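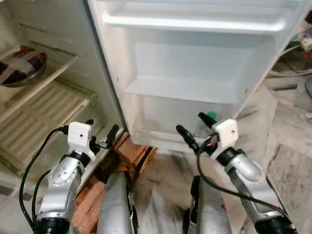 Two arms at an open refrigerator, with a capped bottle standing in the lower door bin.

Nirnico Planner: Frequently Asked Questions
Last updated Jul 8, 2026

What does Nirnico do, in plain terms?
Nirnico is the planning and control software we make at Juvau for two-armed robots. You give it a goal and a live view of the workspace, and it works out paths for both arms together so they stay clear of each other and of whatever is nearby. It doesn't replace the safety controller that came with your arms, so please leave that one switched on!

Why does the planner treat a refrigerator door as its own kind of object?
We went back and forth on this one for quite a while. A door is part wall and part shelf, and it swings, so a map made when it was half open is no good once it has moved a few inches. Nirnico keeps the door as a hinged body with its bins attached, and when the hinge estimate changes, everything stored in those bins moves along with it in the map. Before the March release you had to clear the map by hand (sorry about that, and thank you to everyone who wrote in).

Can I hold one arm still while the other one works?
Yes, and for tight spots we'd suggest trying it first. Set the idle arm to "hold" in the task panel and the planner will treat it as a fixed obstacle. You can also choose "yield," which lets it back away if the working arm needs the room - handy around door bins, where elbows tend to want the same patch of air. 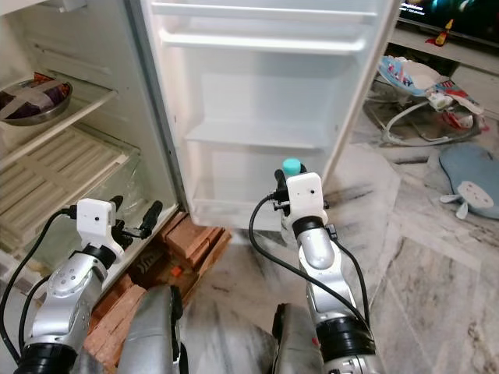

If you pick "yield," do give the arm a limit on how far it may back up. The default is 200 millimeters, and you can raise it to 400 in the settings file if you have open floor behind the robot.

My plans fail near clear plastic. Is something broken?
Probably not. Depth readings on see-through bins and crisper fronts can be patchy, and the planner may take a gap in the readings for free space. Turn on "fill thin surfaces" and then look over the map in Juhl, our viewer, before you let anything move. Juhl draws filled areas in a separate color so you can tell a measurement from a guess.

How many planning attempts does it make before giving up?
The default is 53, a number left over from our early tests at Trenorbridge that we have grown rather fond of. Feel free to change it. If a plan still can't be found, the log will name the link and the object that were in conflict on the last attempt, and that line is the most useful thing you can send us when you write in for help.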